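Domestic and Workshop Automation: Where Matters Stand
Mirnero Members' Newsletter
5/26/20

Members have asked on several occasions whether the Association intends to recommend any machine for general household or shop-floor duties. The short reply is that it does not intend to do so this year. The reasons are set out in the following paragraphs, together with a note on the trials that have been under way at the Ferville workshop since December.

The trials were planned as a modest exercise. A single arm with a two-fingered gripper was given a list of 22 chores drawn from members' own suggestions. Most were of a kind that any new starter would be expected to manage on the first morning: clearing a bench, putting lids on tubs, moving soft packaging from one place to another, sorting offcuts into trays, wiping down. Heavier work, and anything involving blades or heat, was left out at the request of the workshop's safety officer.

By the close of the period the arm had made 2586 attempts. Performance on rigid items of regular shape was good, and on two of the tray-sorting chores the Ferville staff were content to leave the arm to work through a full batch under ordinary supervision. Results with bags, thin-walled containers and cloth were much weaker. Such items give way when gripped, slide when pushed, and may not present the same outline twice. Pale or see-through materials on a pale bench added a further difficulty, as the arm's camera had little contrast by which to find an edge.

Wiping down and the removal of small debris remain unsolved. The gripper can hold a cloth, but it has no dependable means of judging whether a surface is clean. Crumbs and shavings are for the most part too small to be picked up singly, and a person with a hand brush will finish the job in a fraction of the time. The workshop at Vrabec, which has followed the same list of chores with a different arm, reports much the same experience.

Cost must also be considered. The arm at Ferville required 115 hours of staff time for setting up and adjustment before the first chore could be recorded. This figure does not include repairs, or the time spent returning the bench to order between attempts. For a household, or a workshop with only a few employees, an outlay of that kind could not at present be justified.
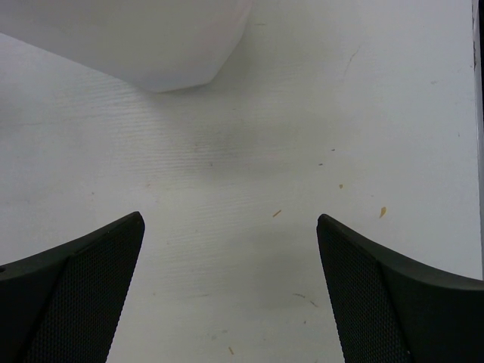
A letter received from Adau takes a more hopeful view. The writer accepts that soft goods are a weak point but considers that the Association is asking for too much at once, and would prefer to see one dull chore done properly before the list is made any longer. Her own suggestion is the stacking of empty tubs at the end of a shift, a task her staff dislike and which, she adds, "would earn the thing its floor space" even at half the speed of a person.

The suggestion has been passed to Ferville, and tub stacking will be included in the next series, for which 3000 attempts are planned. Members wishing to propose further chores should write to the Mirnero office, stating the materials involved and the time the work normally takes by hand. Proposals involving food preparation cannot be accepted for the present series.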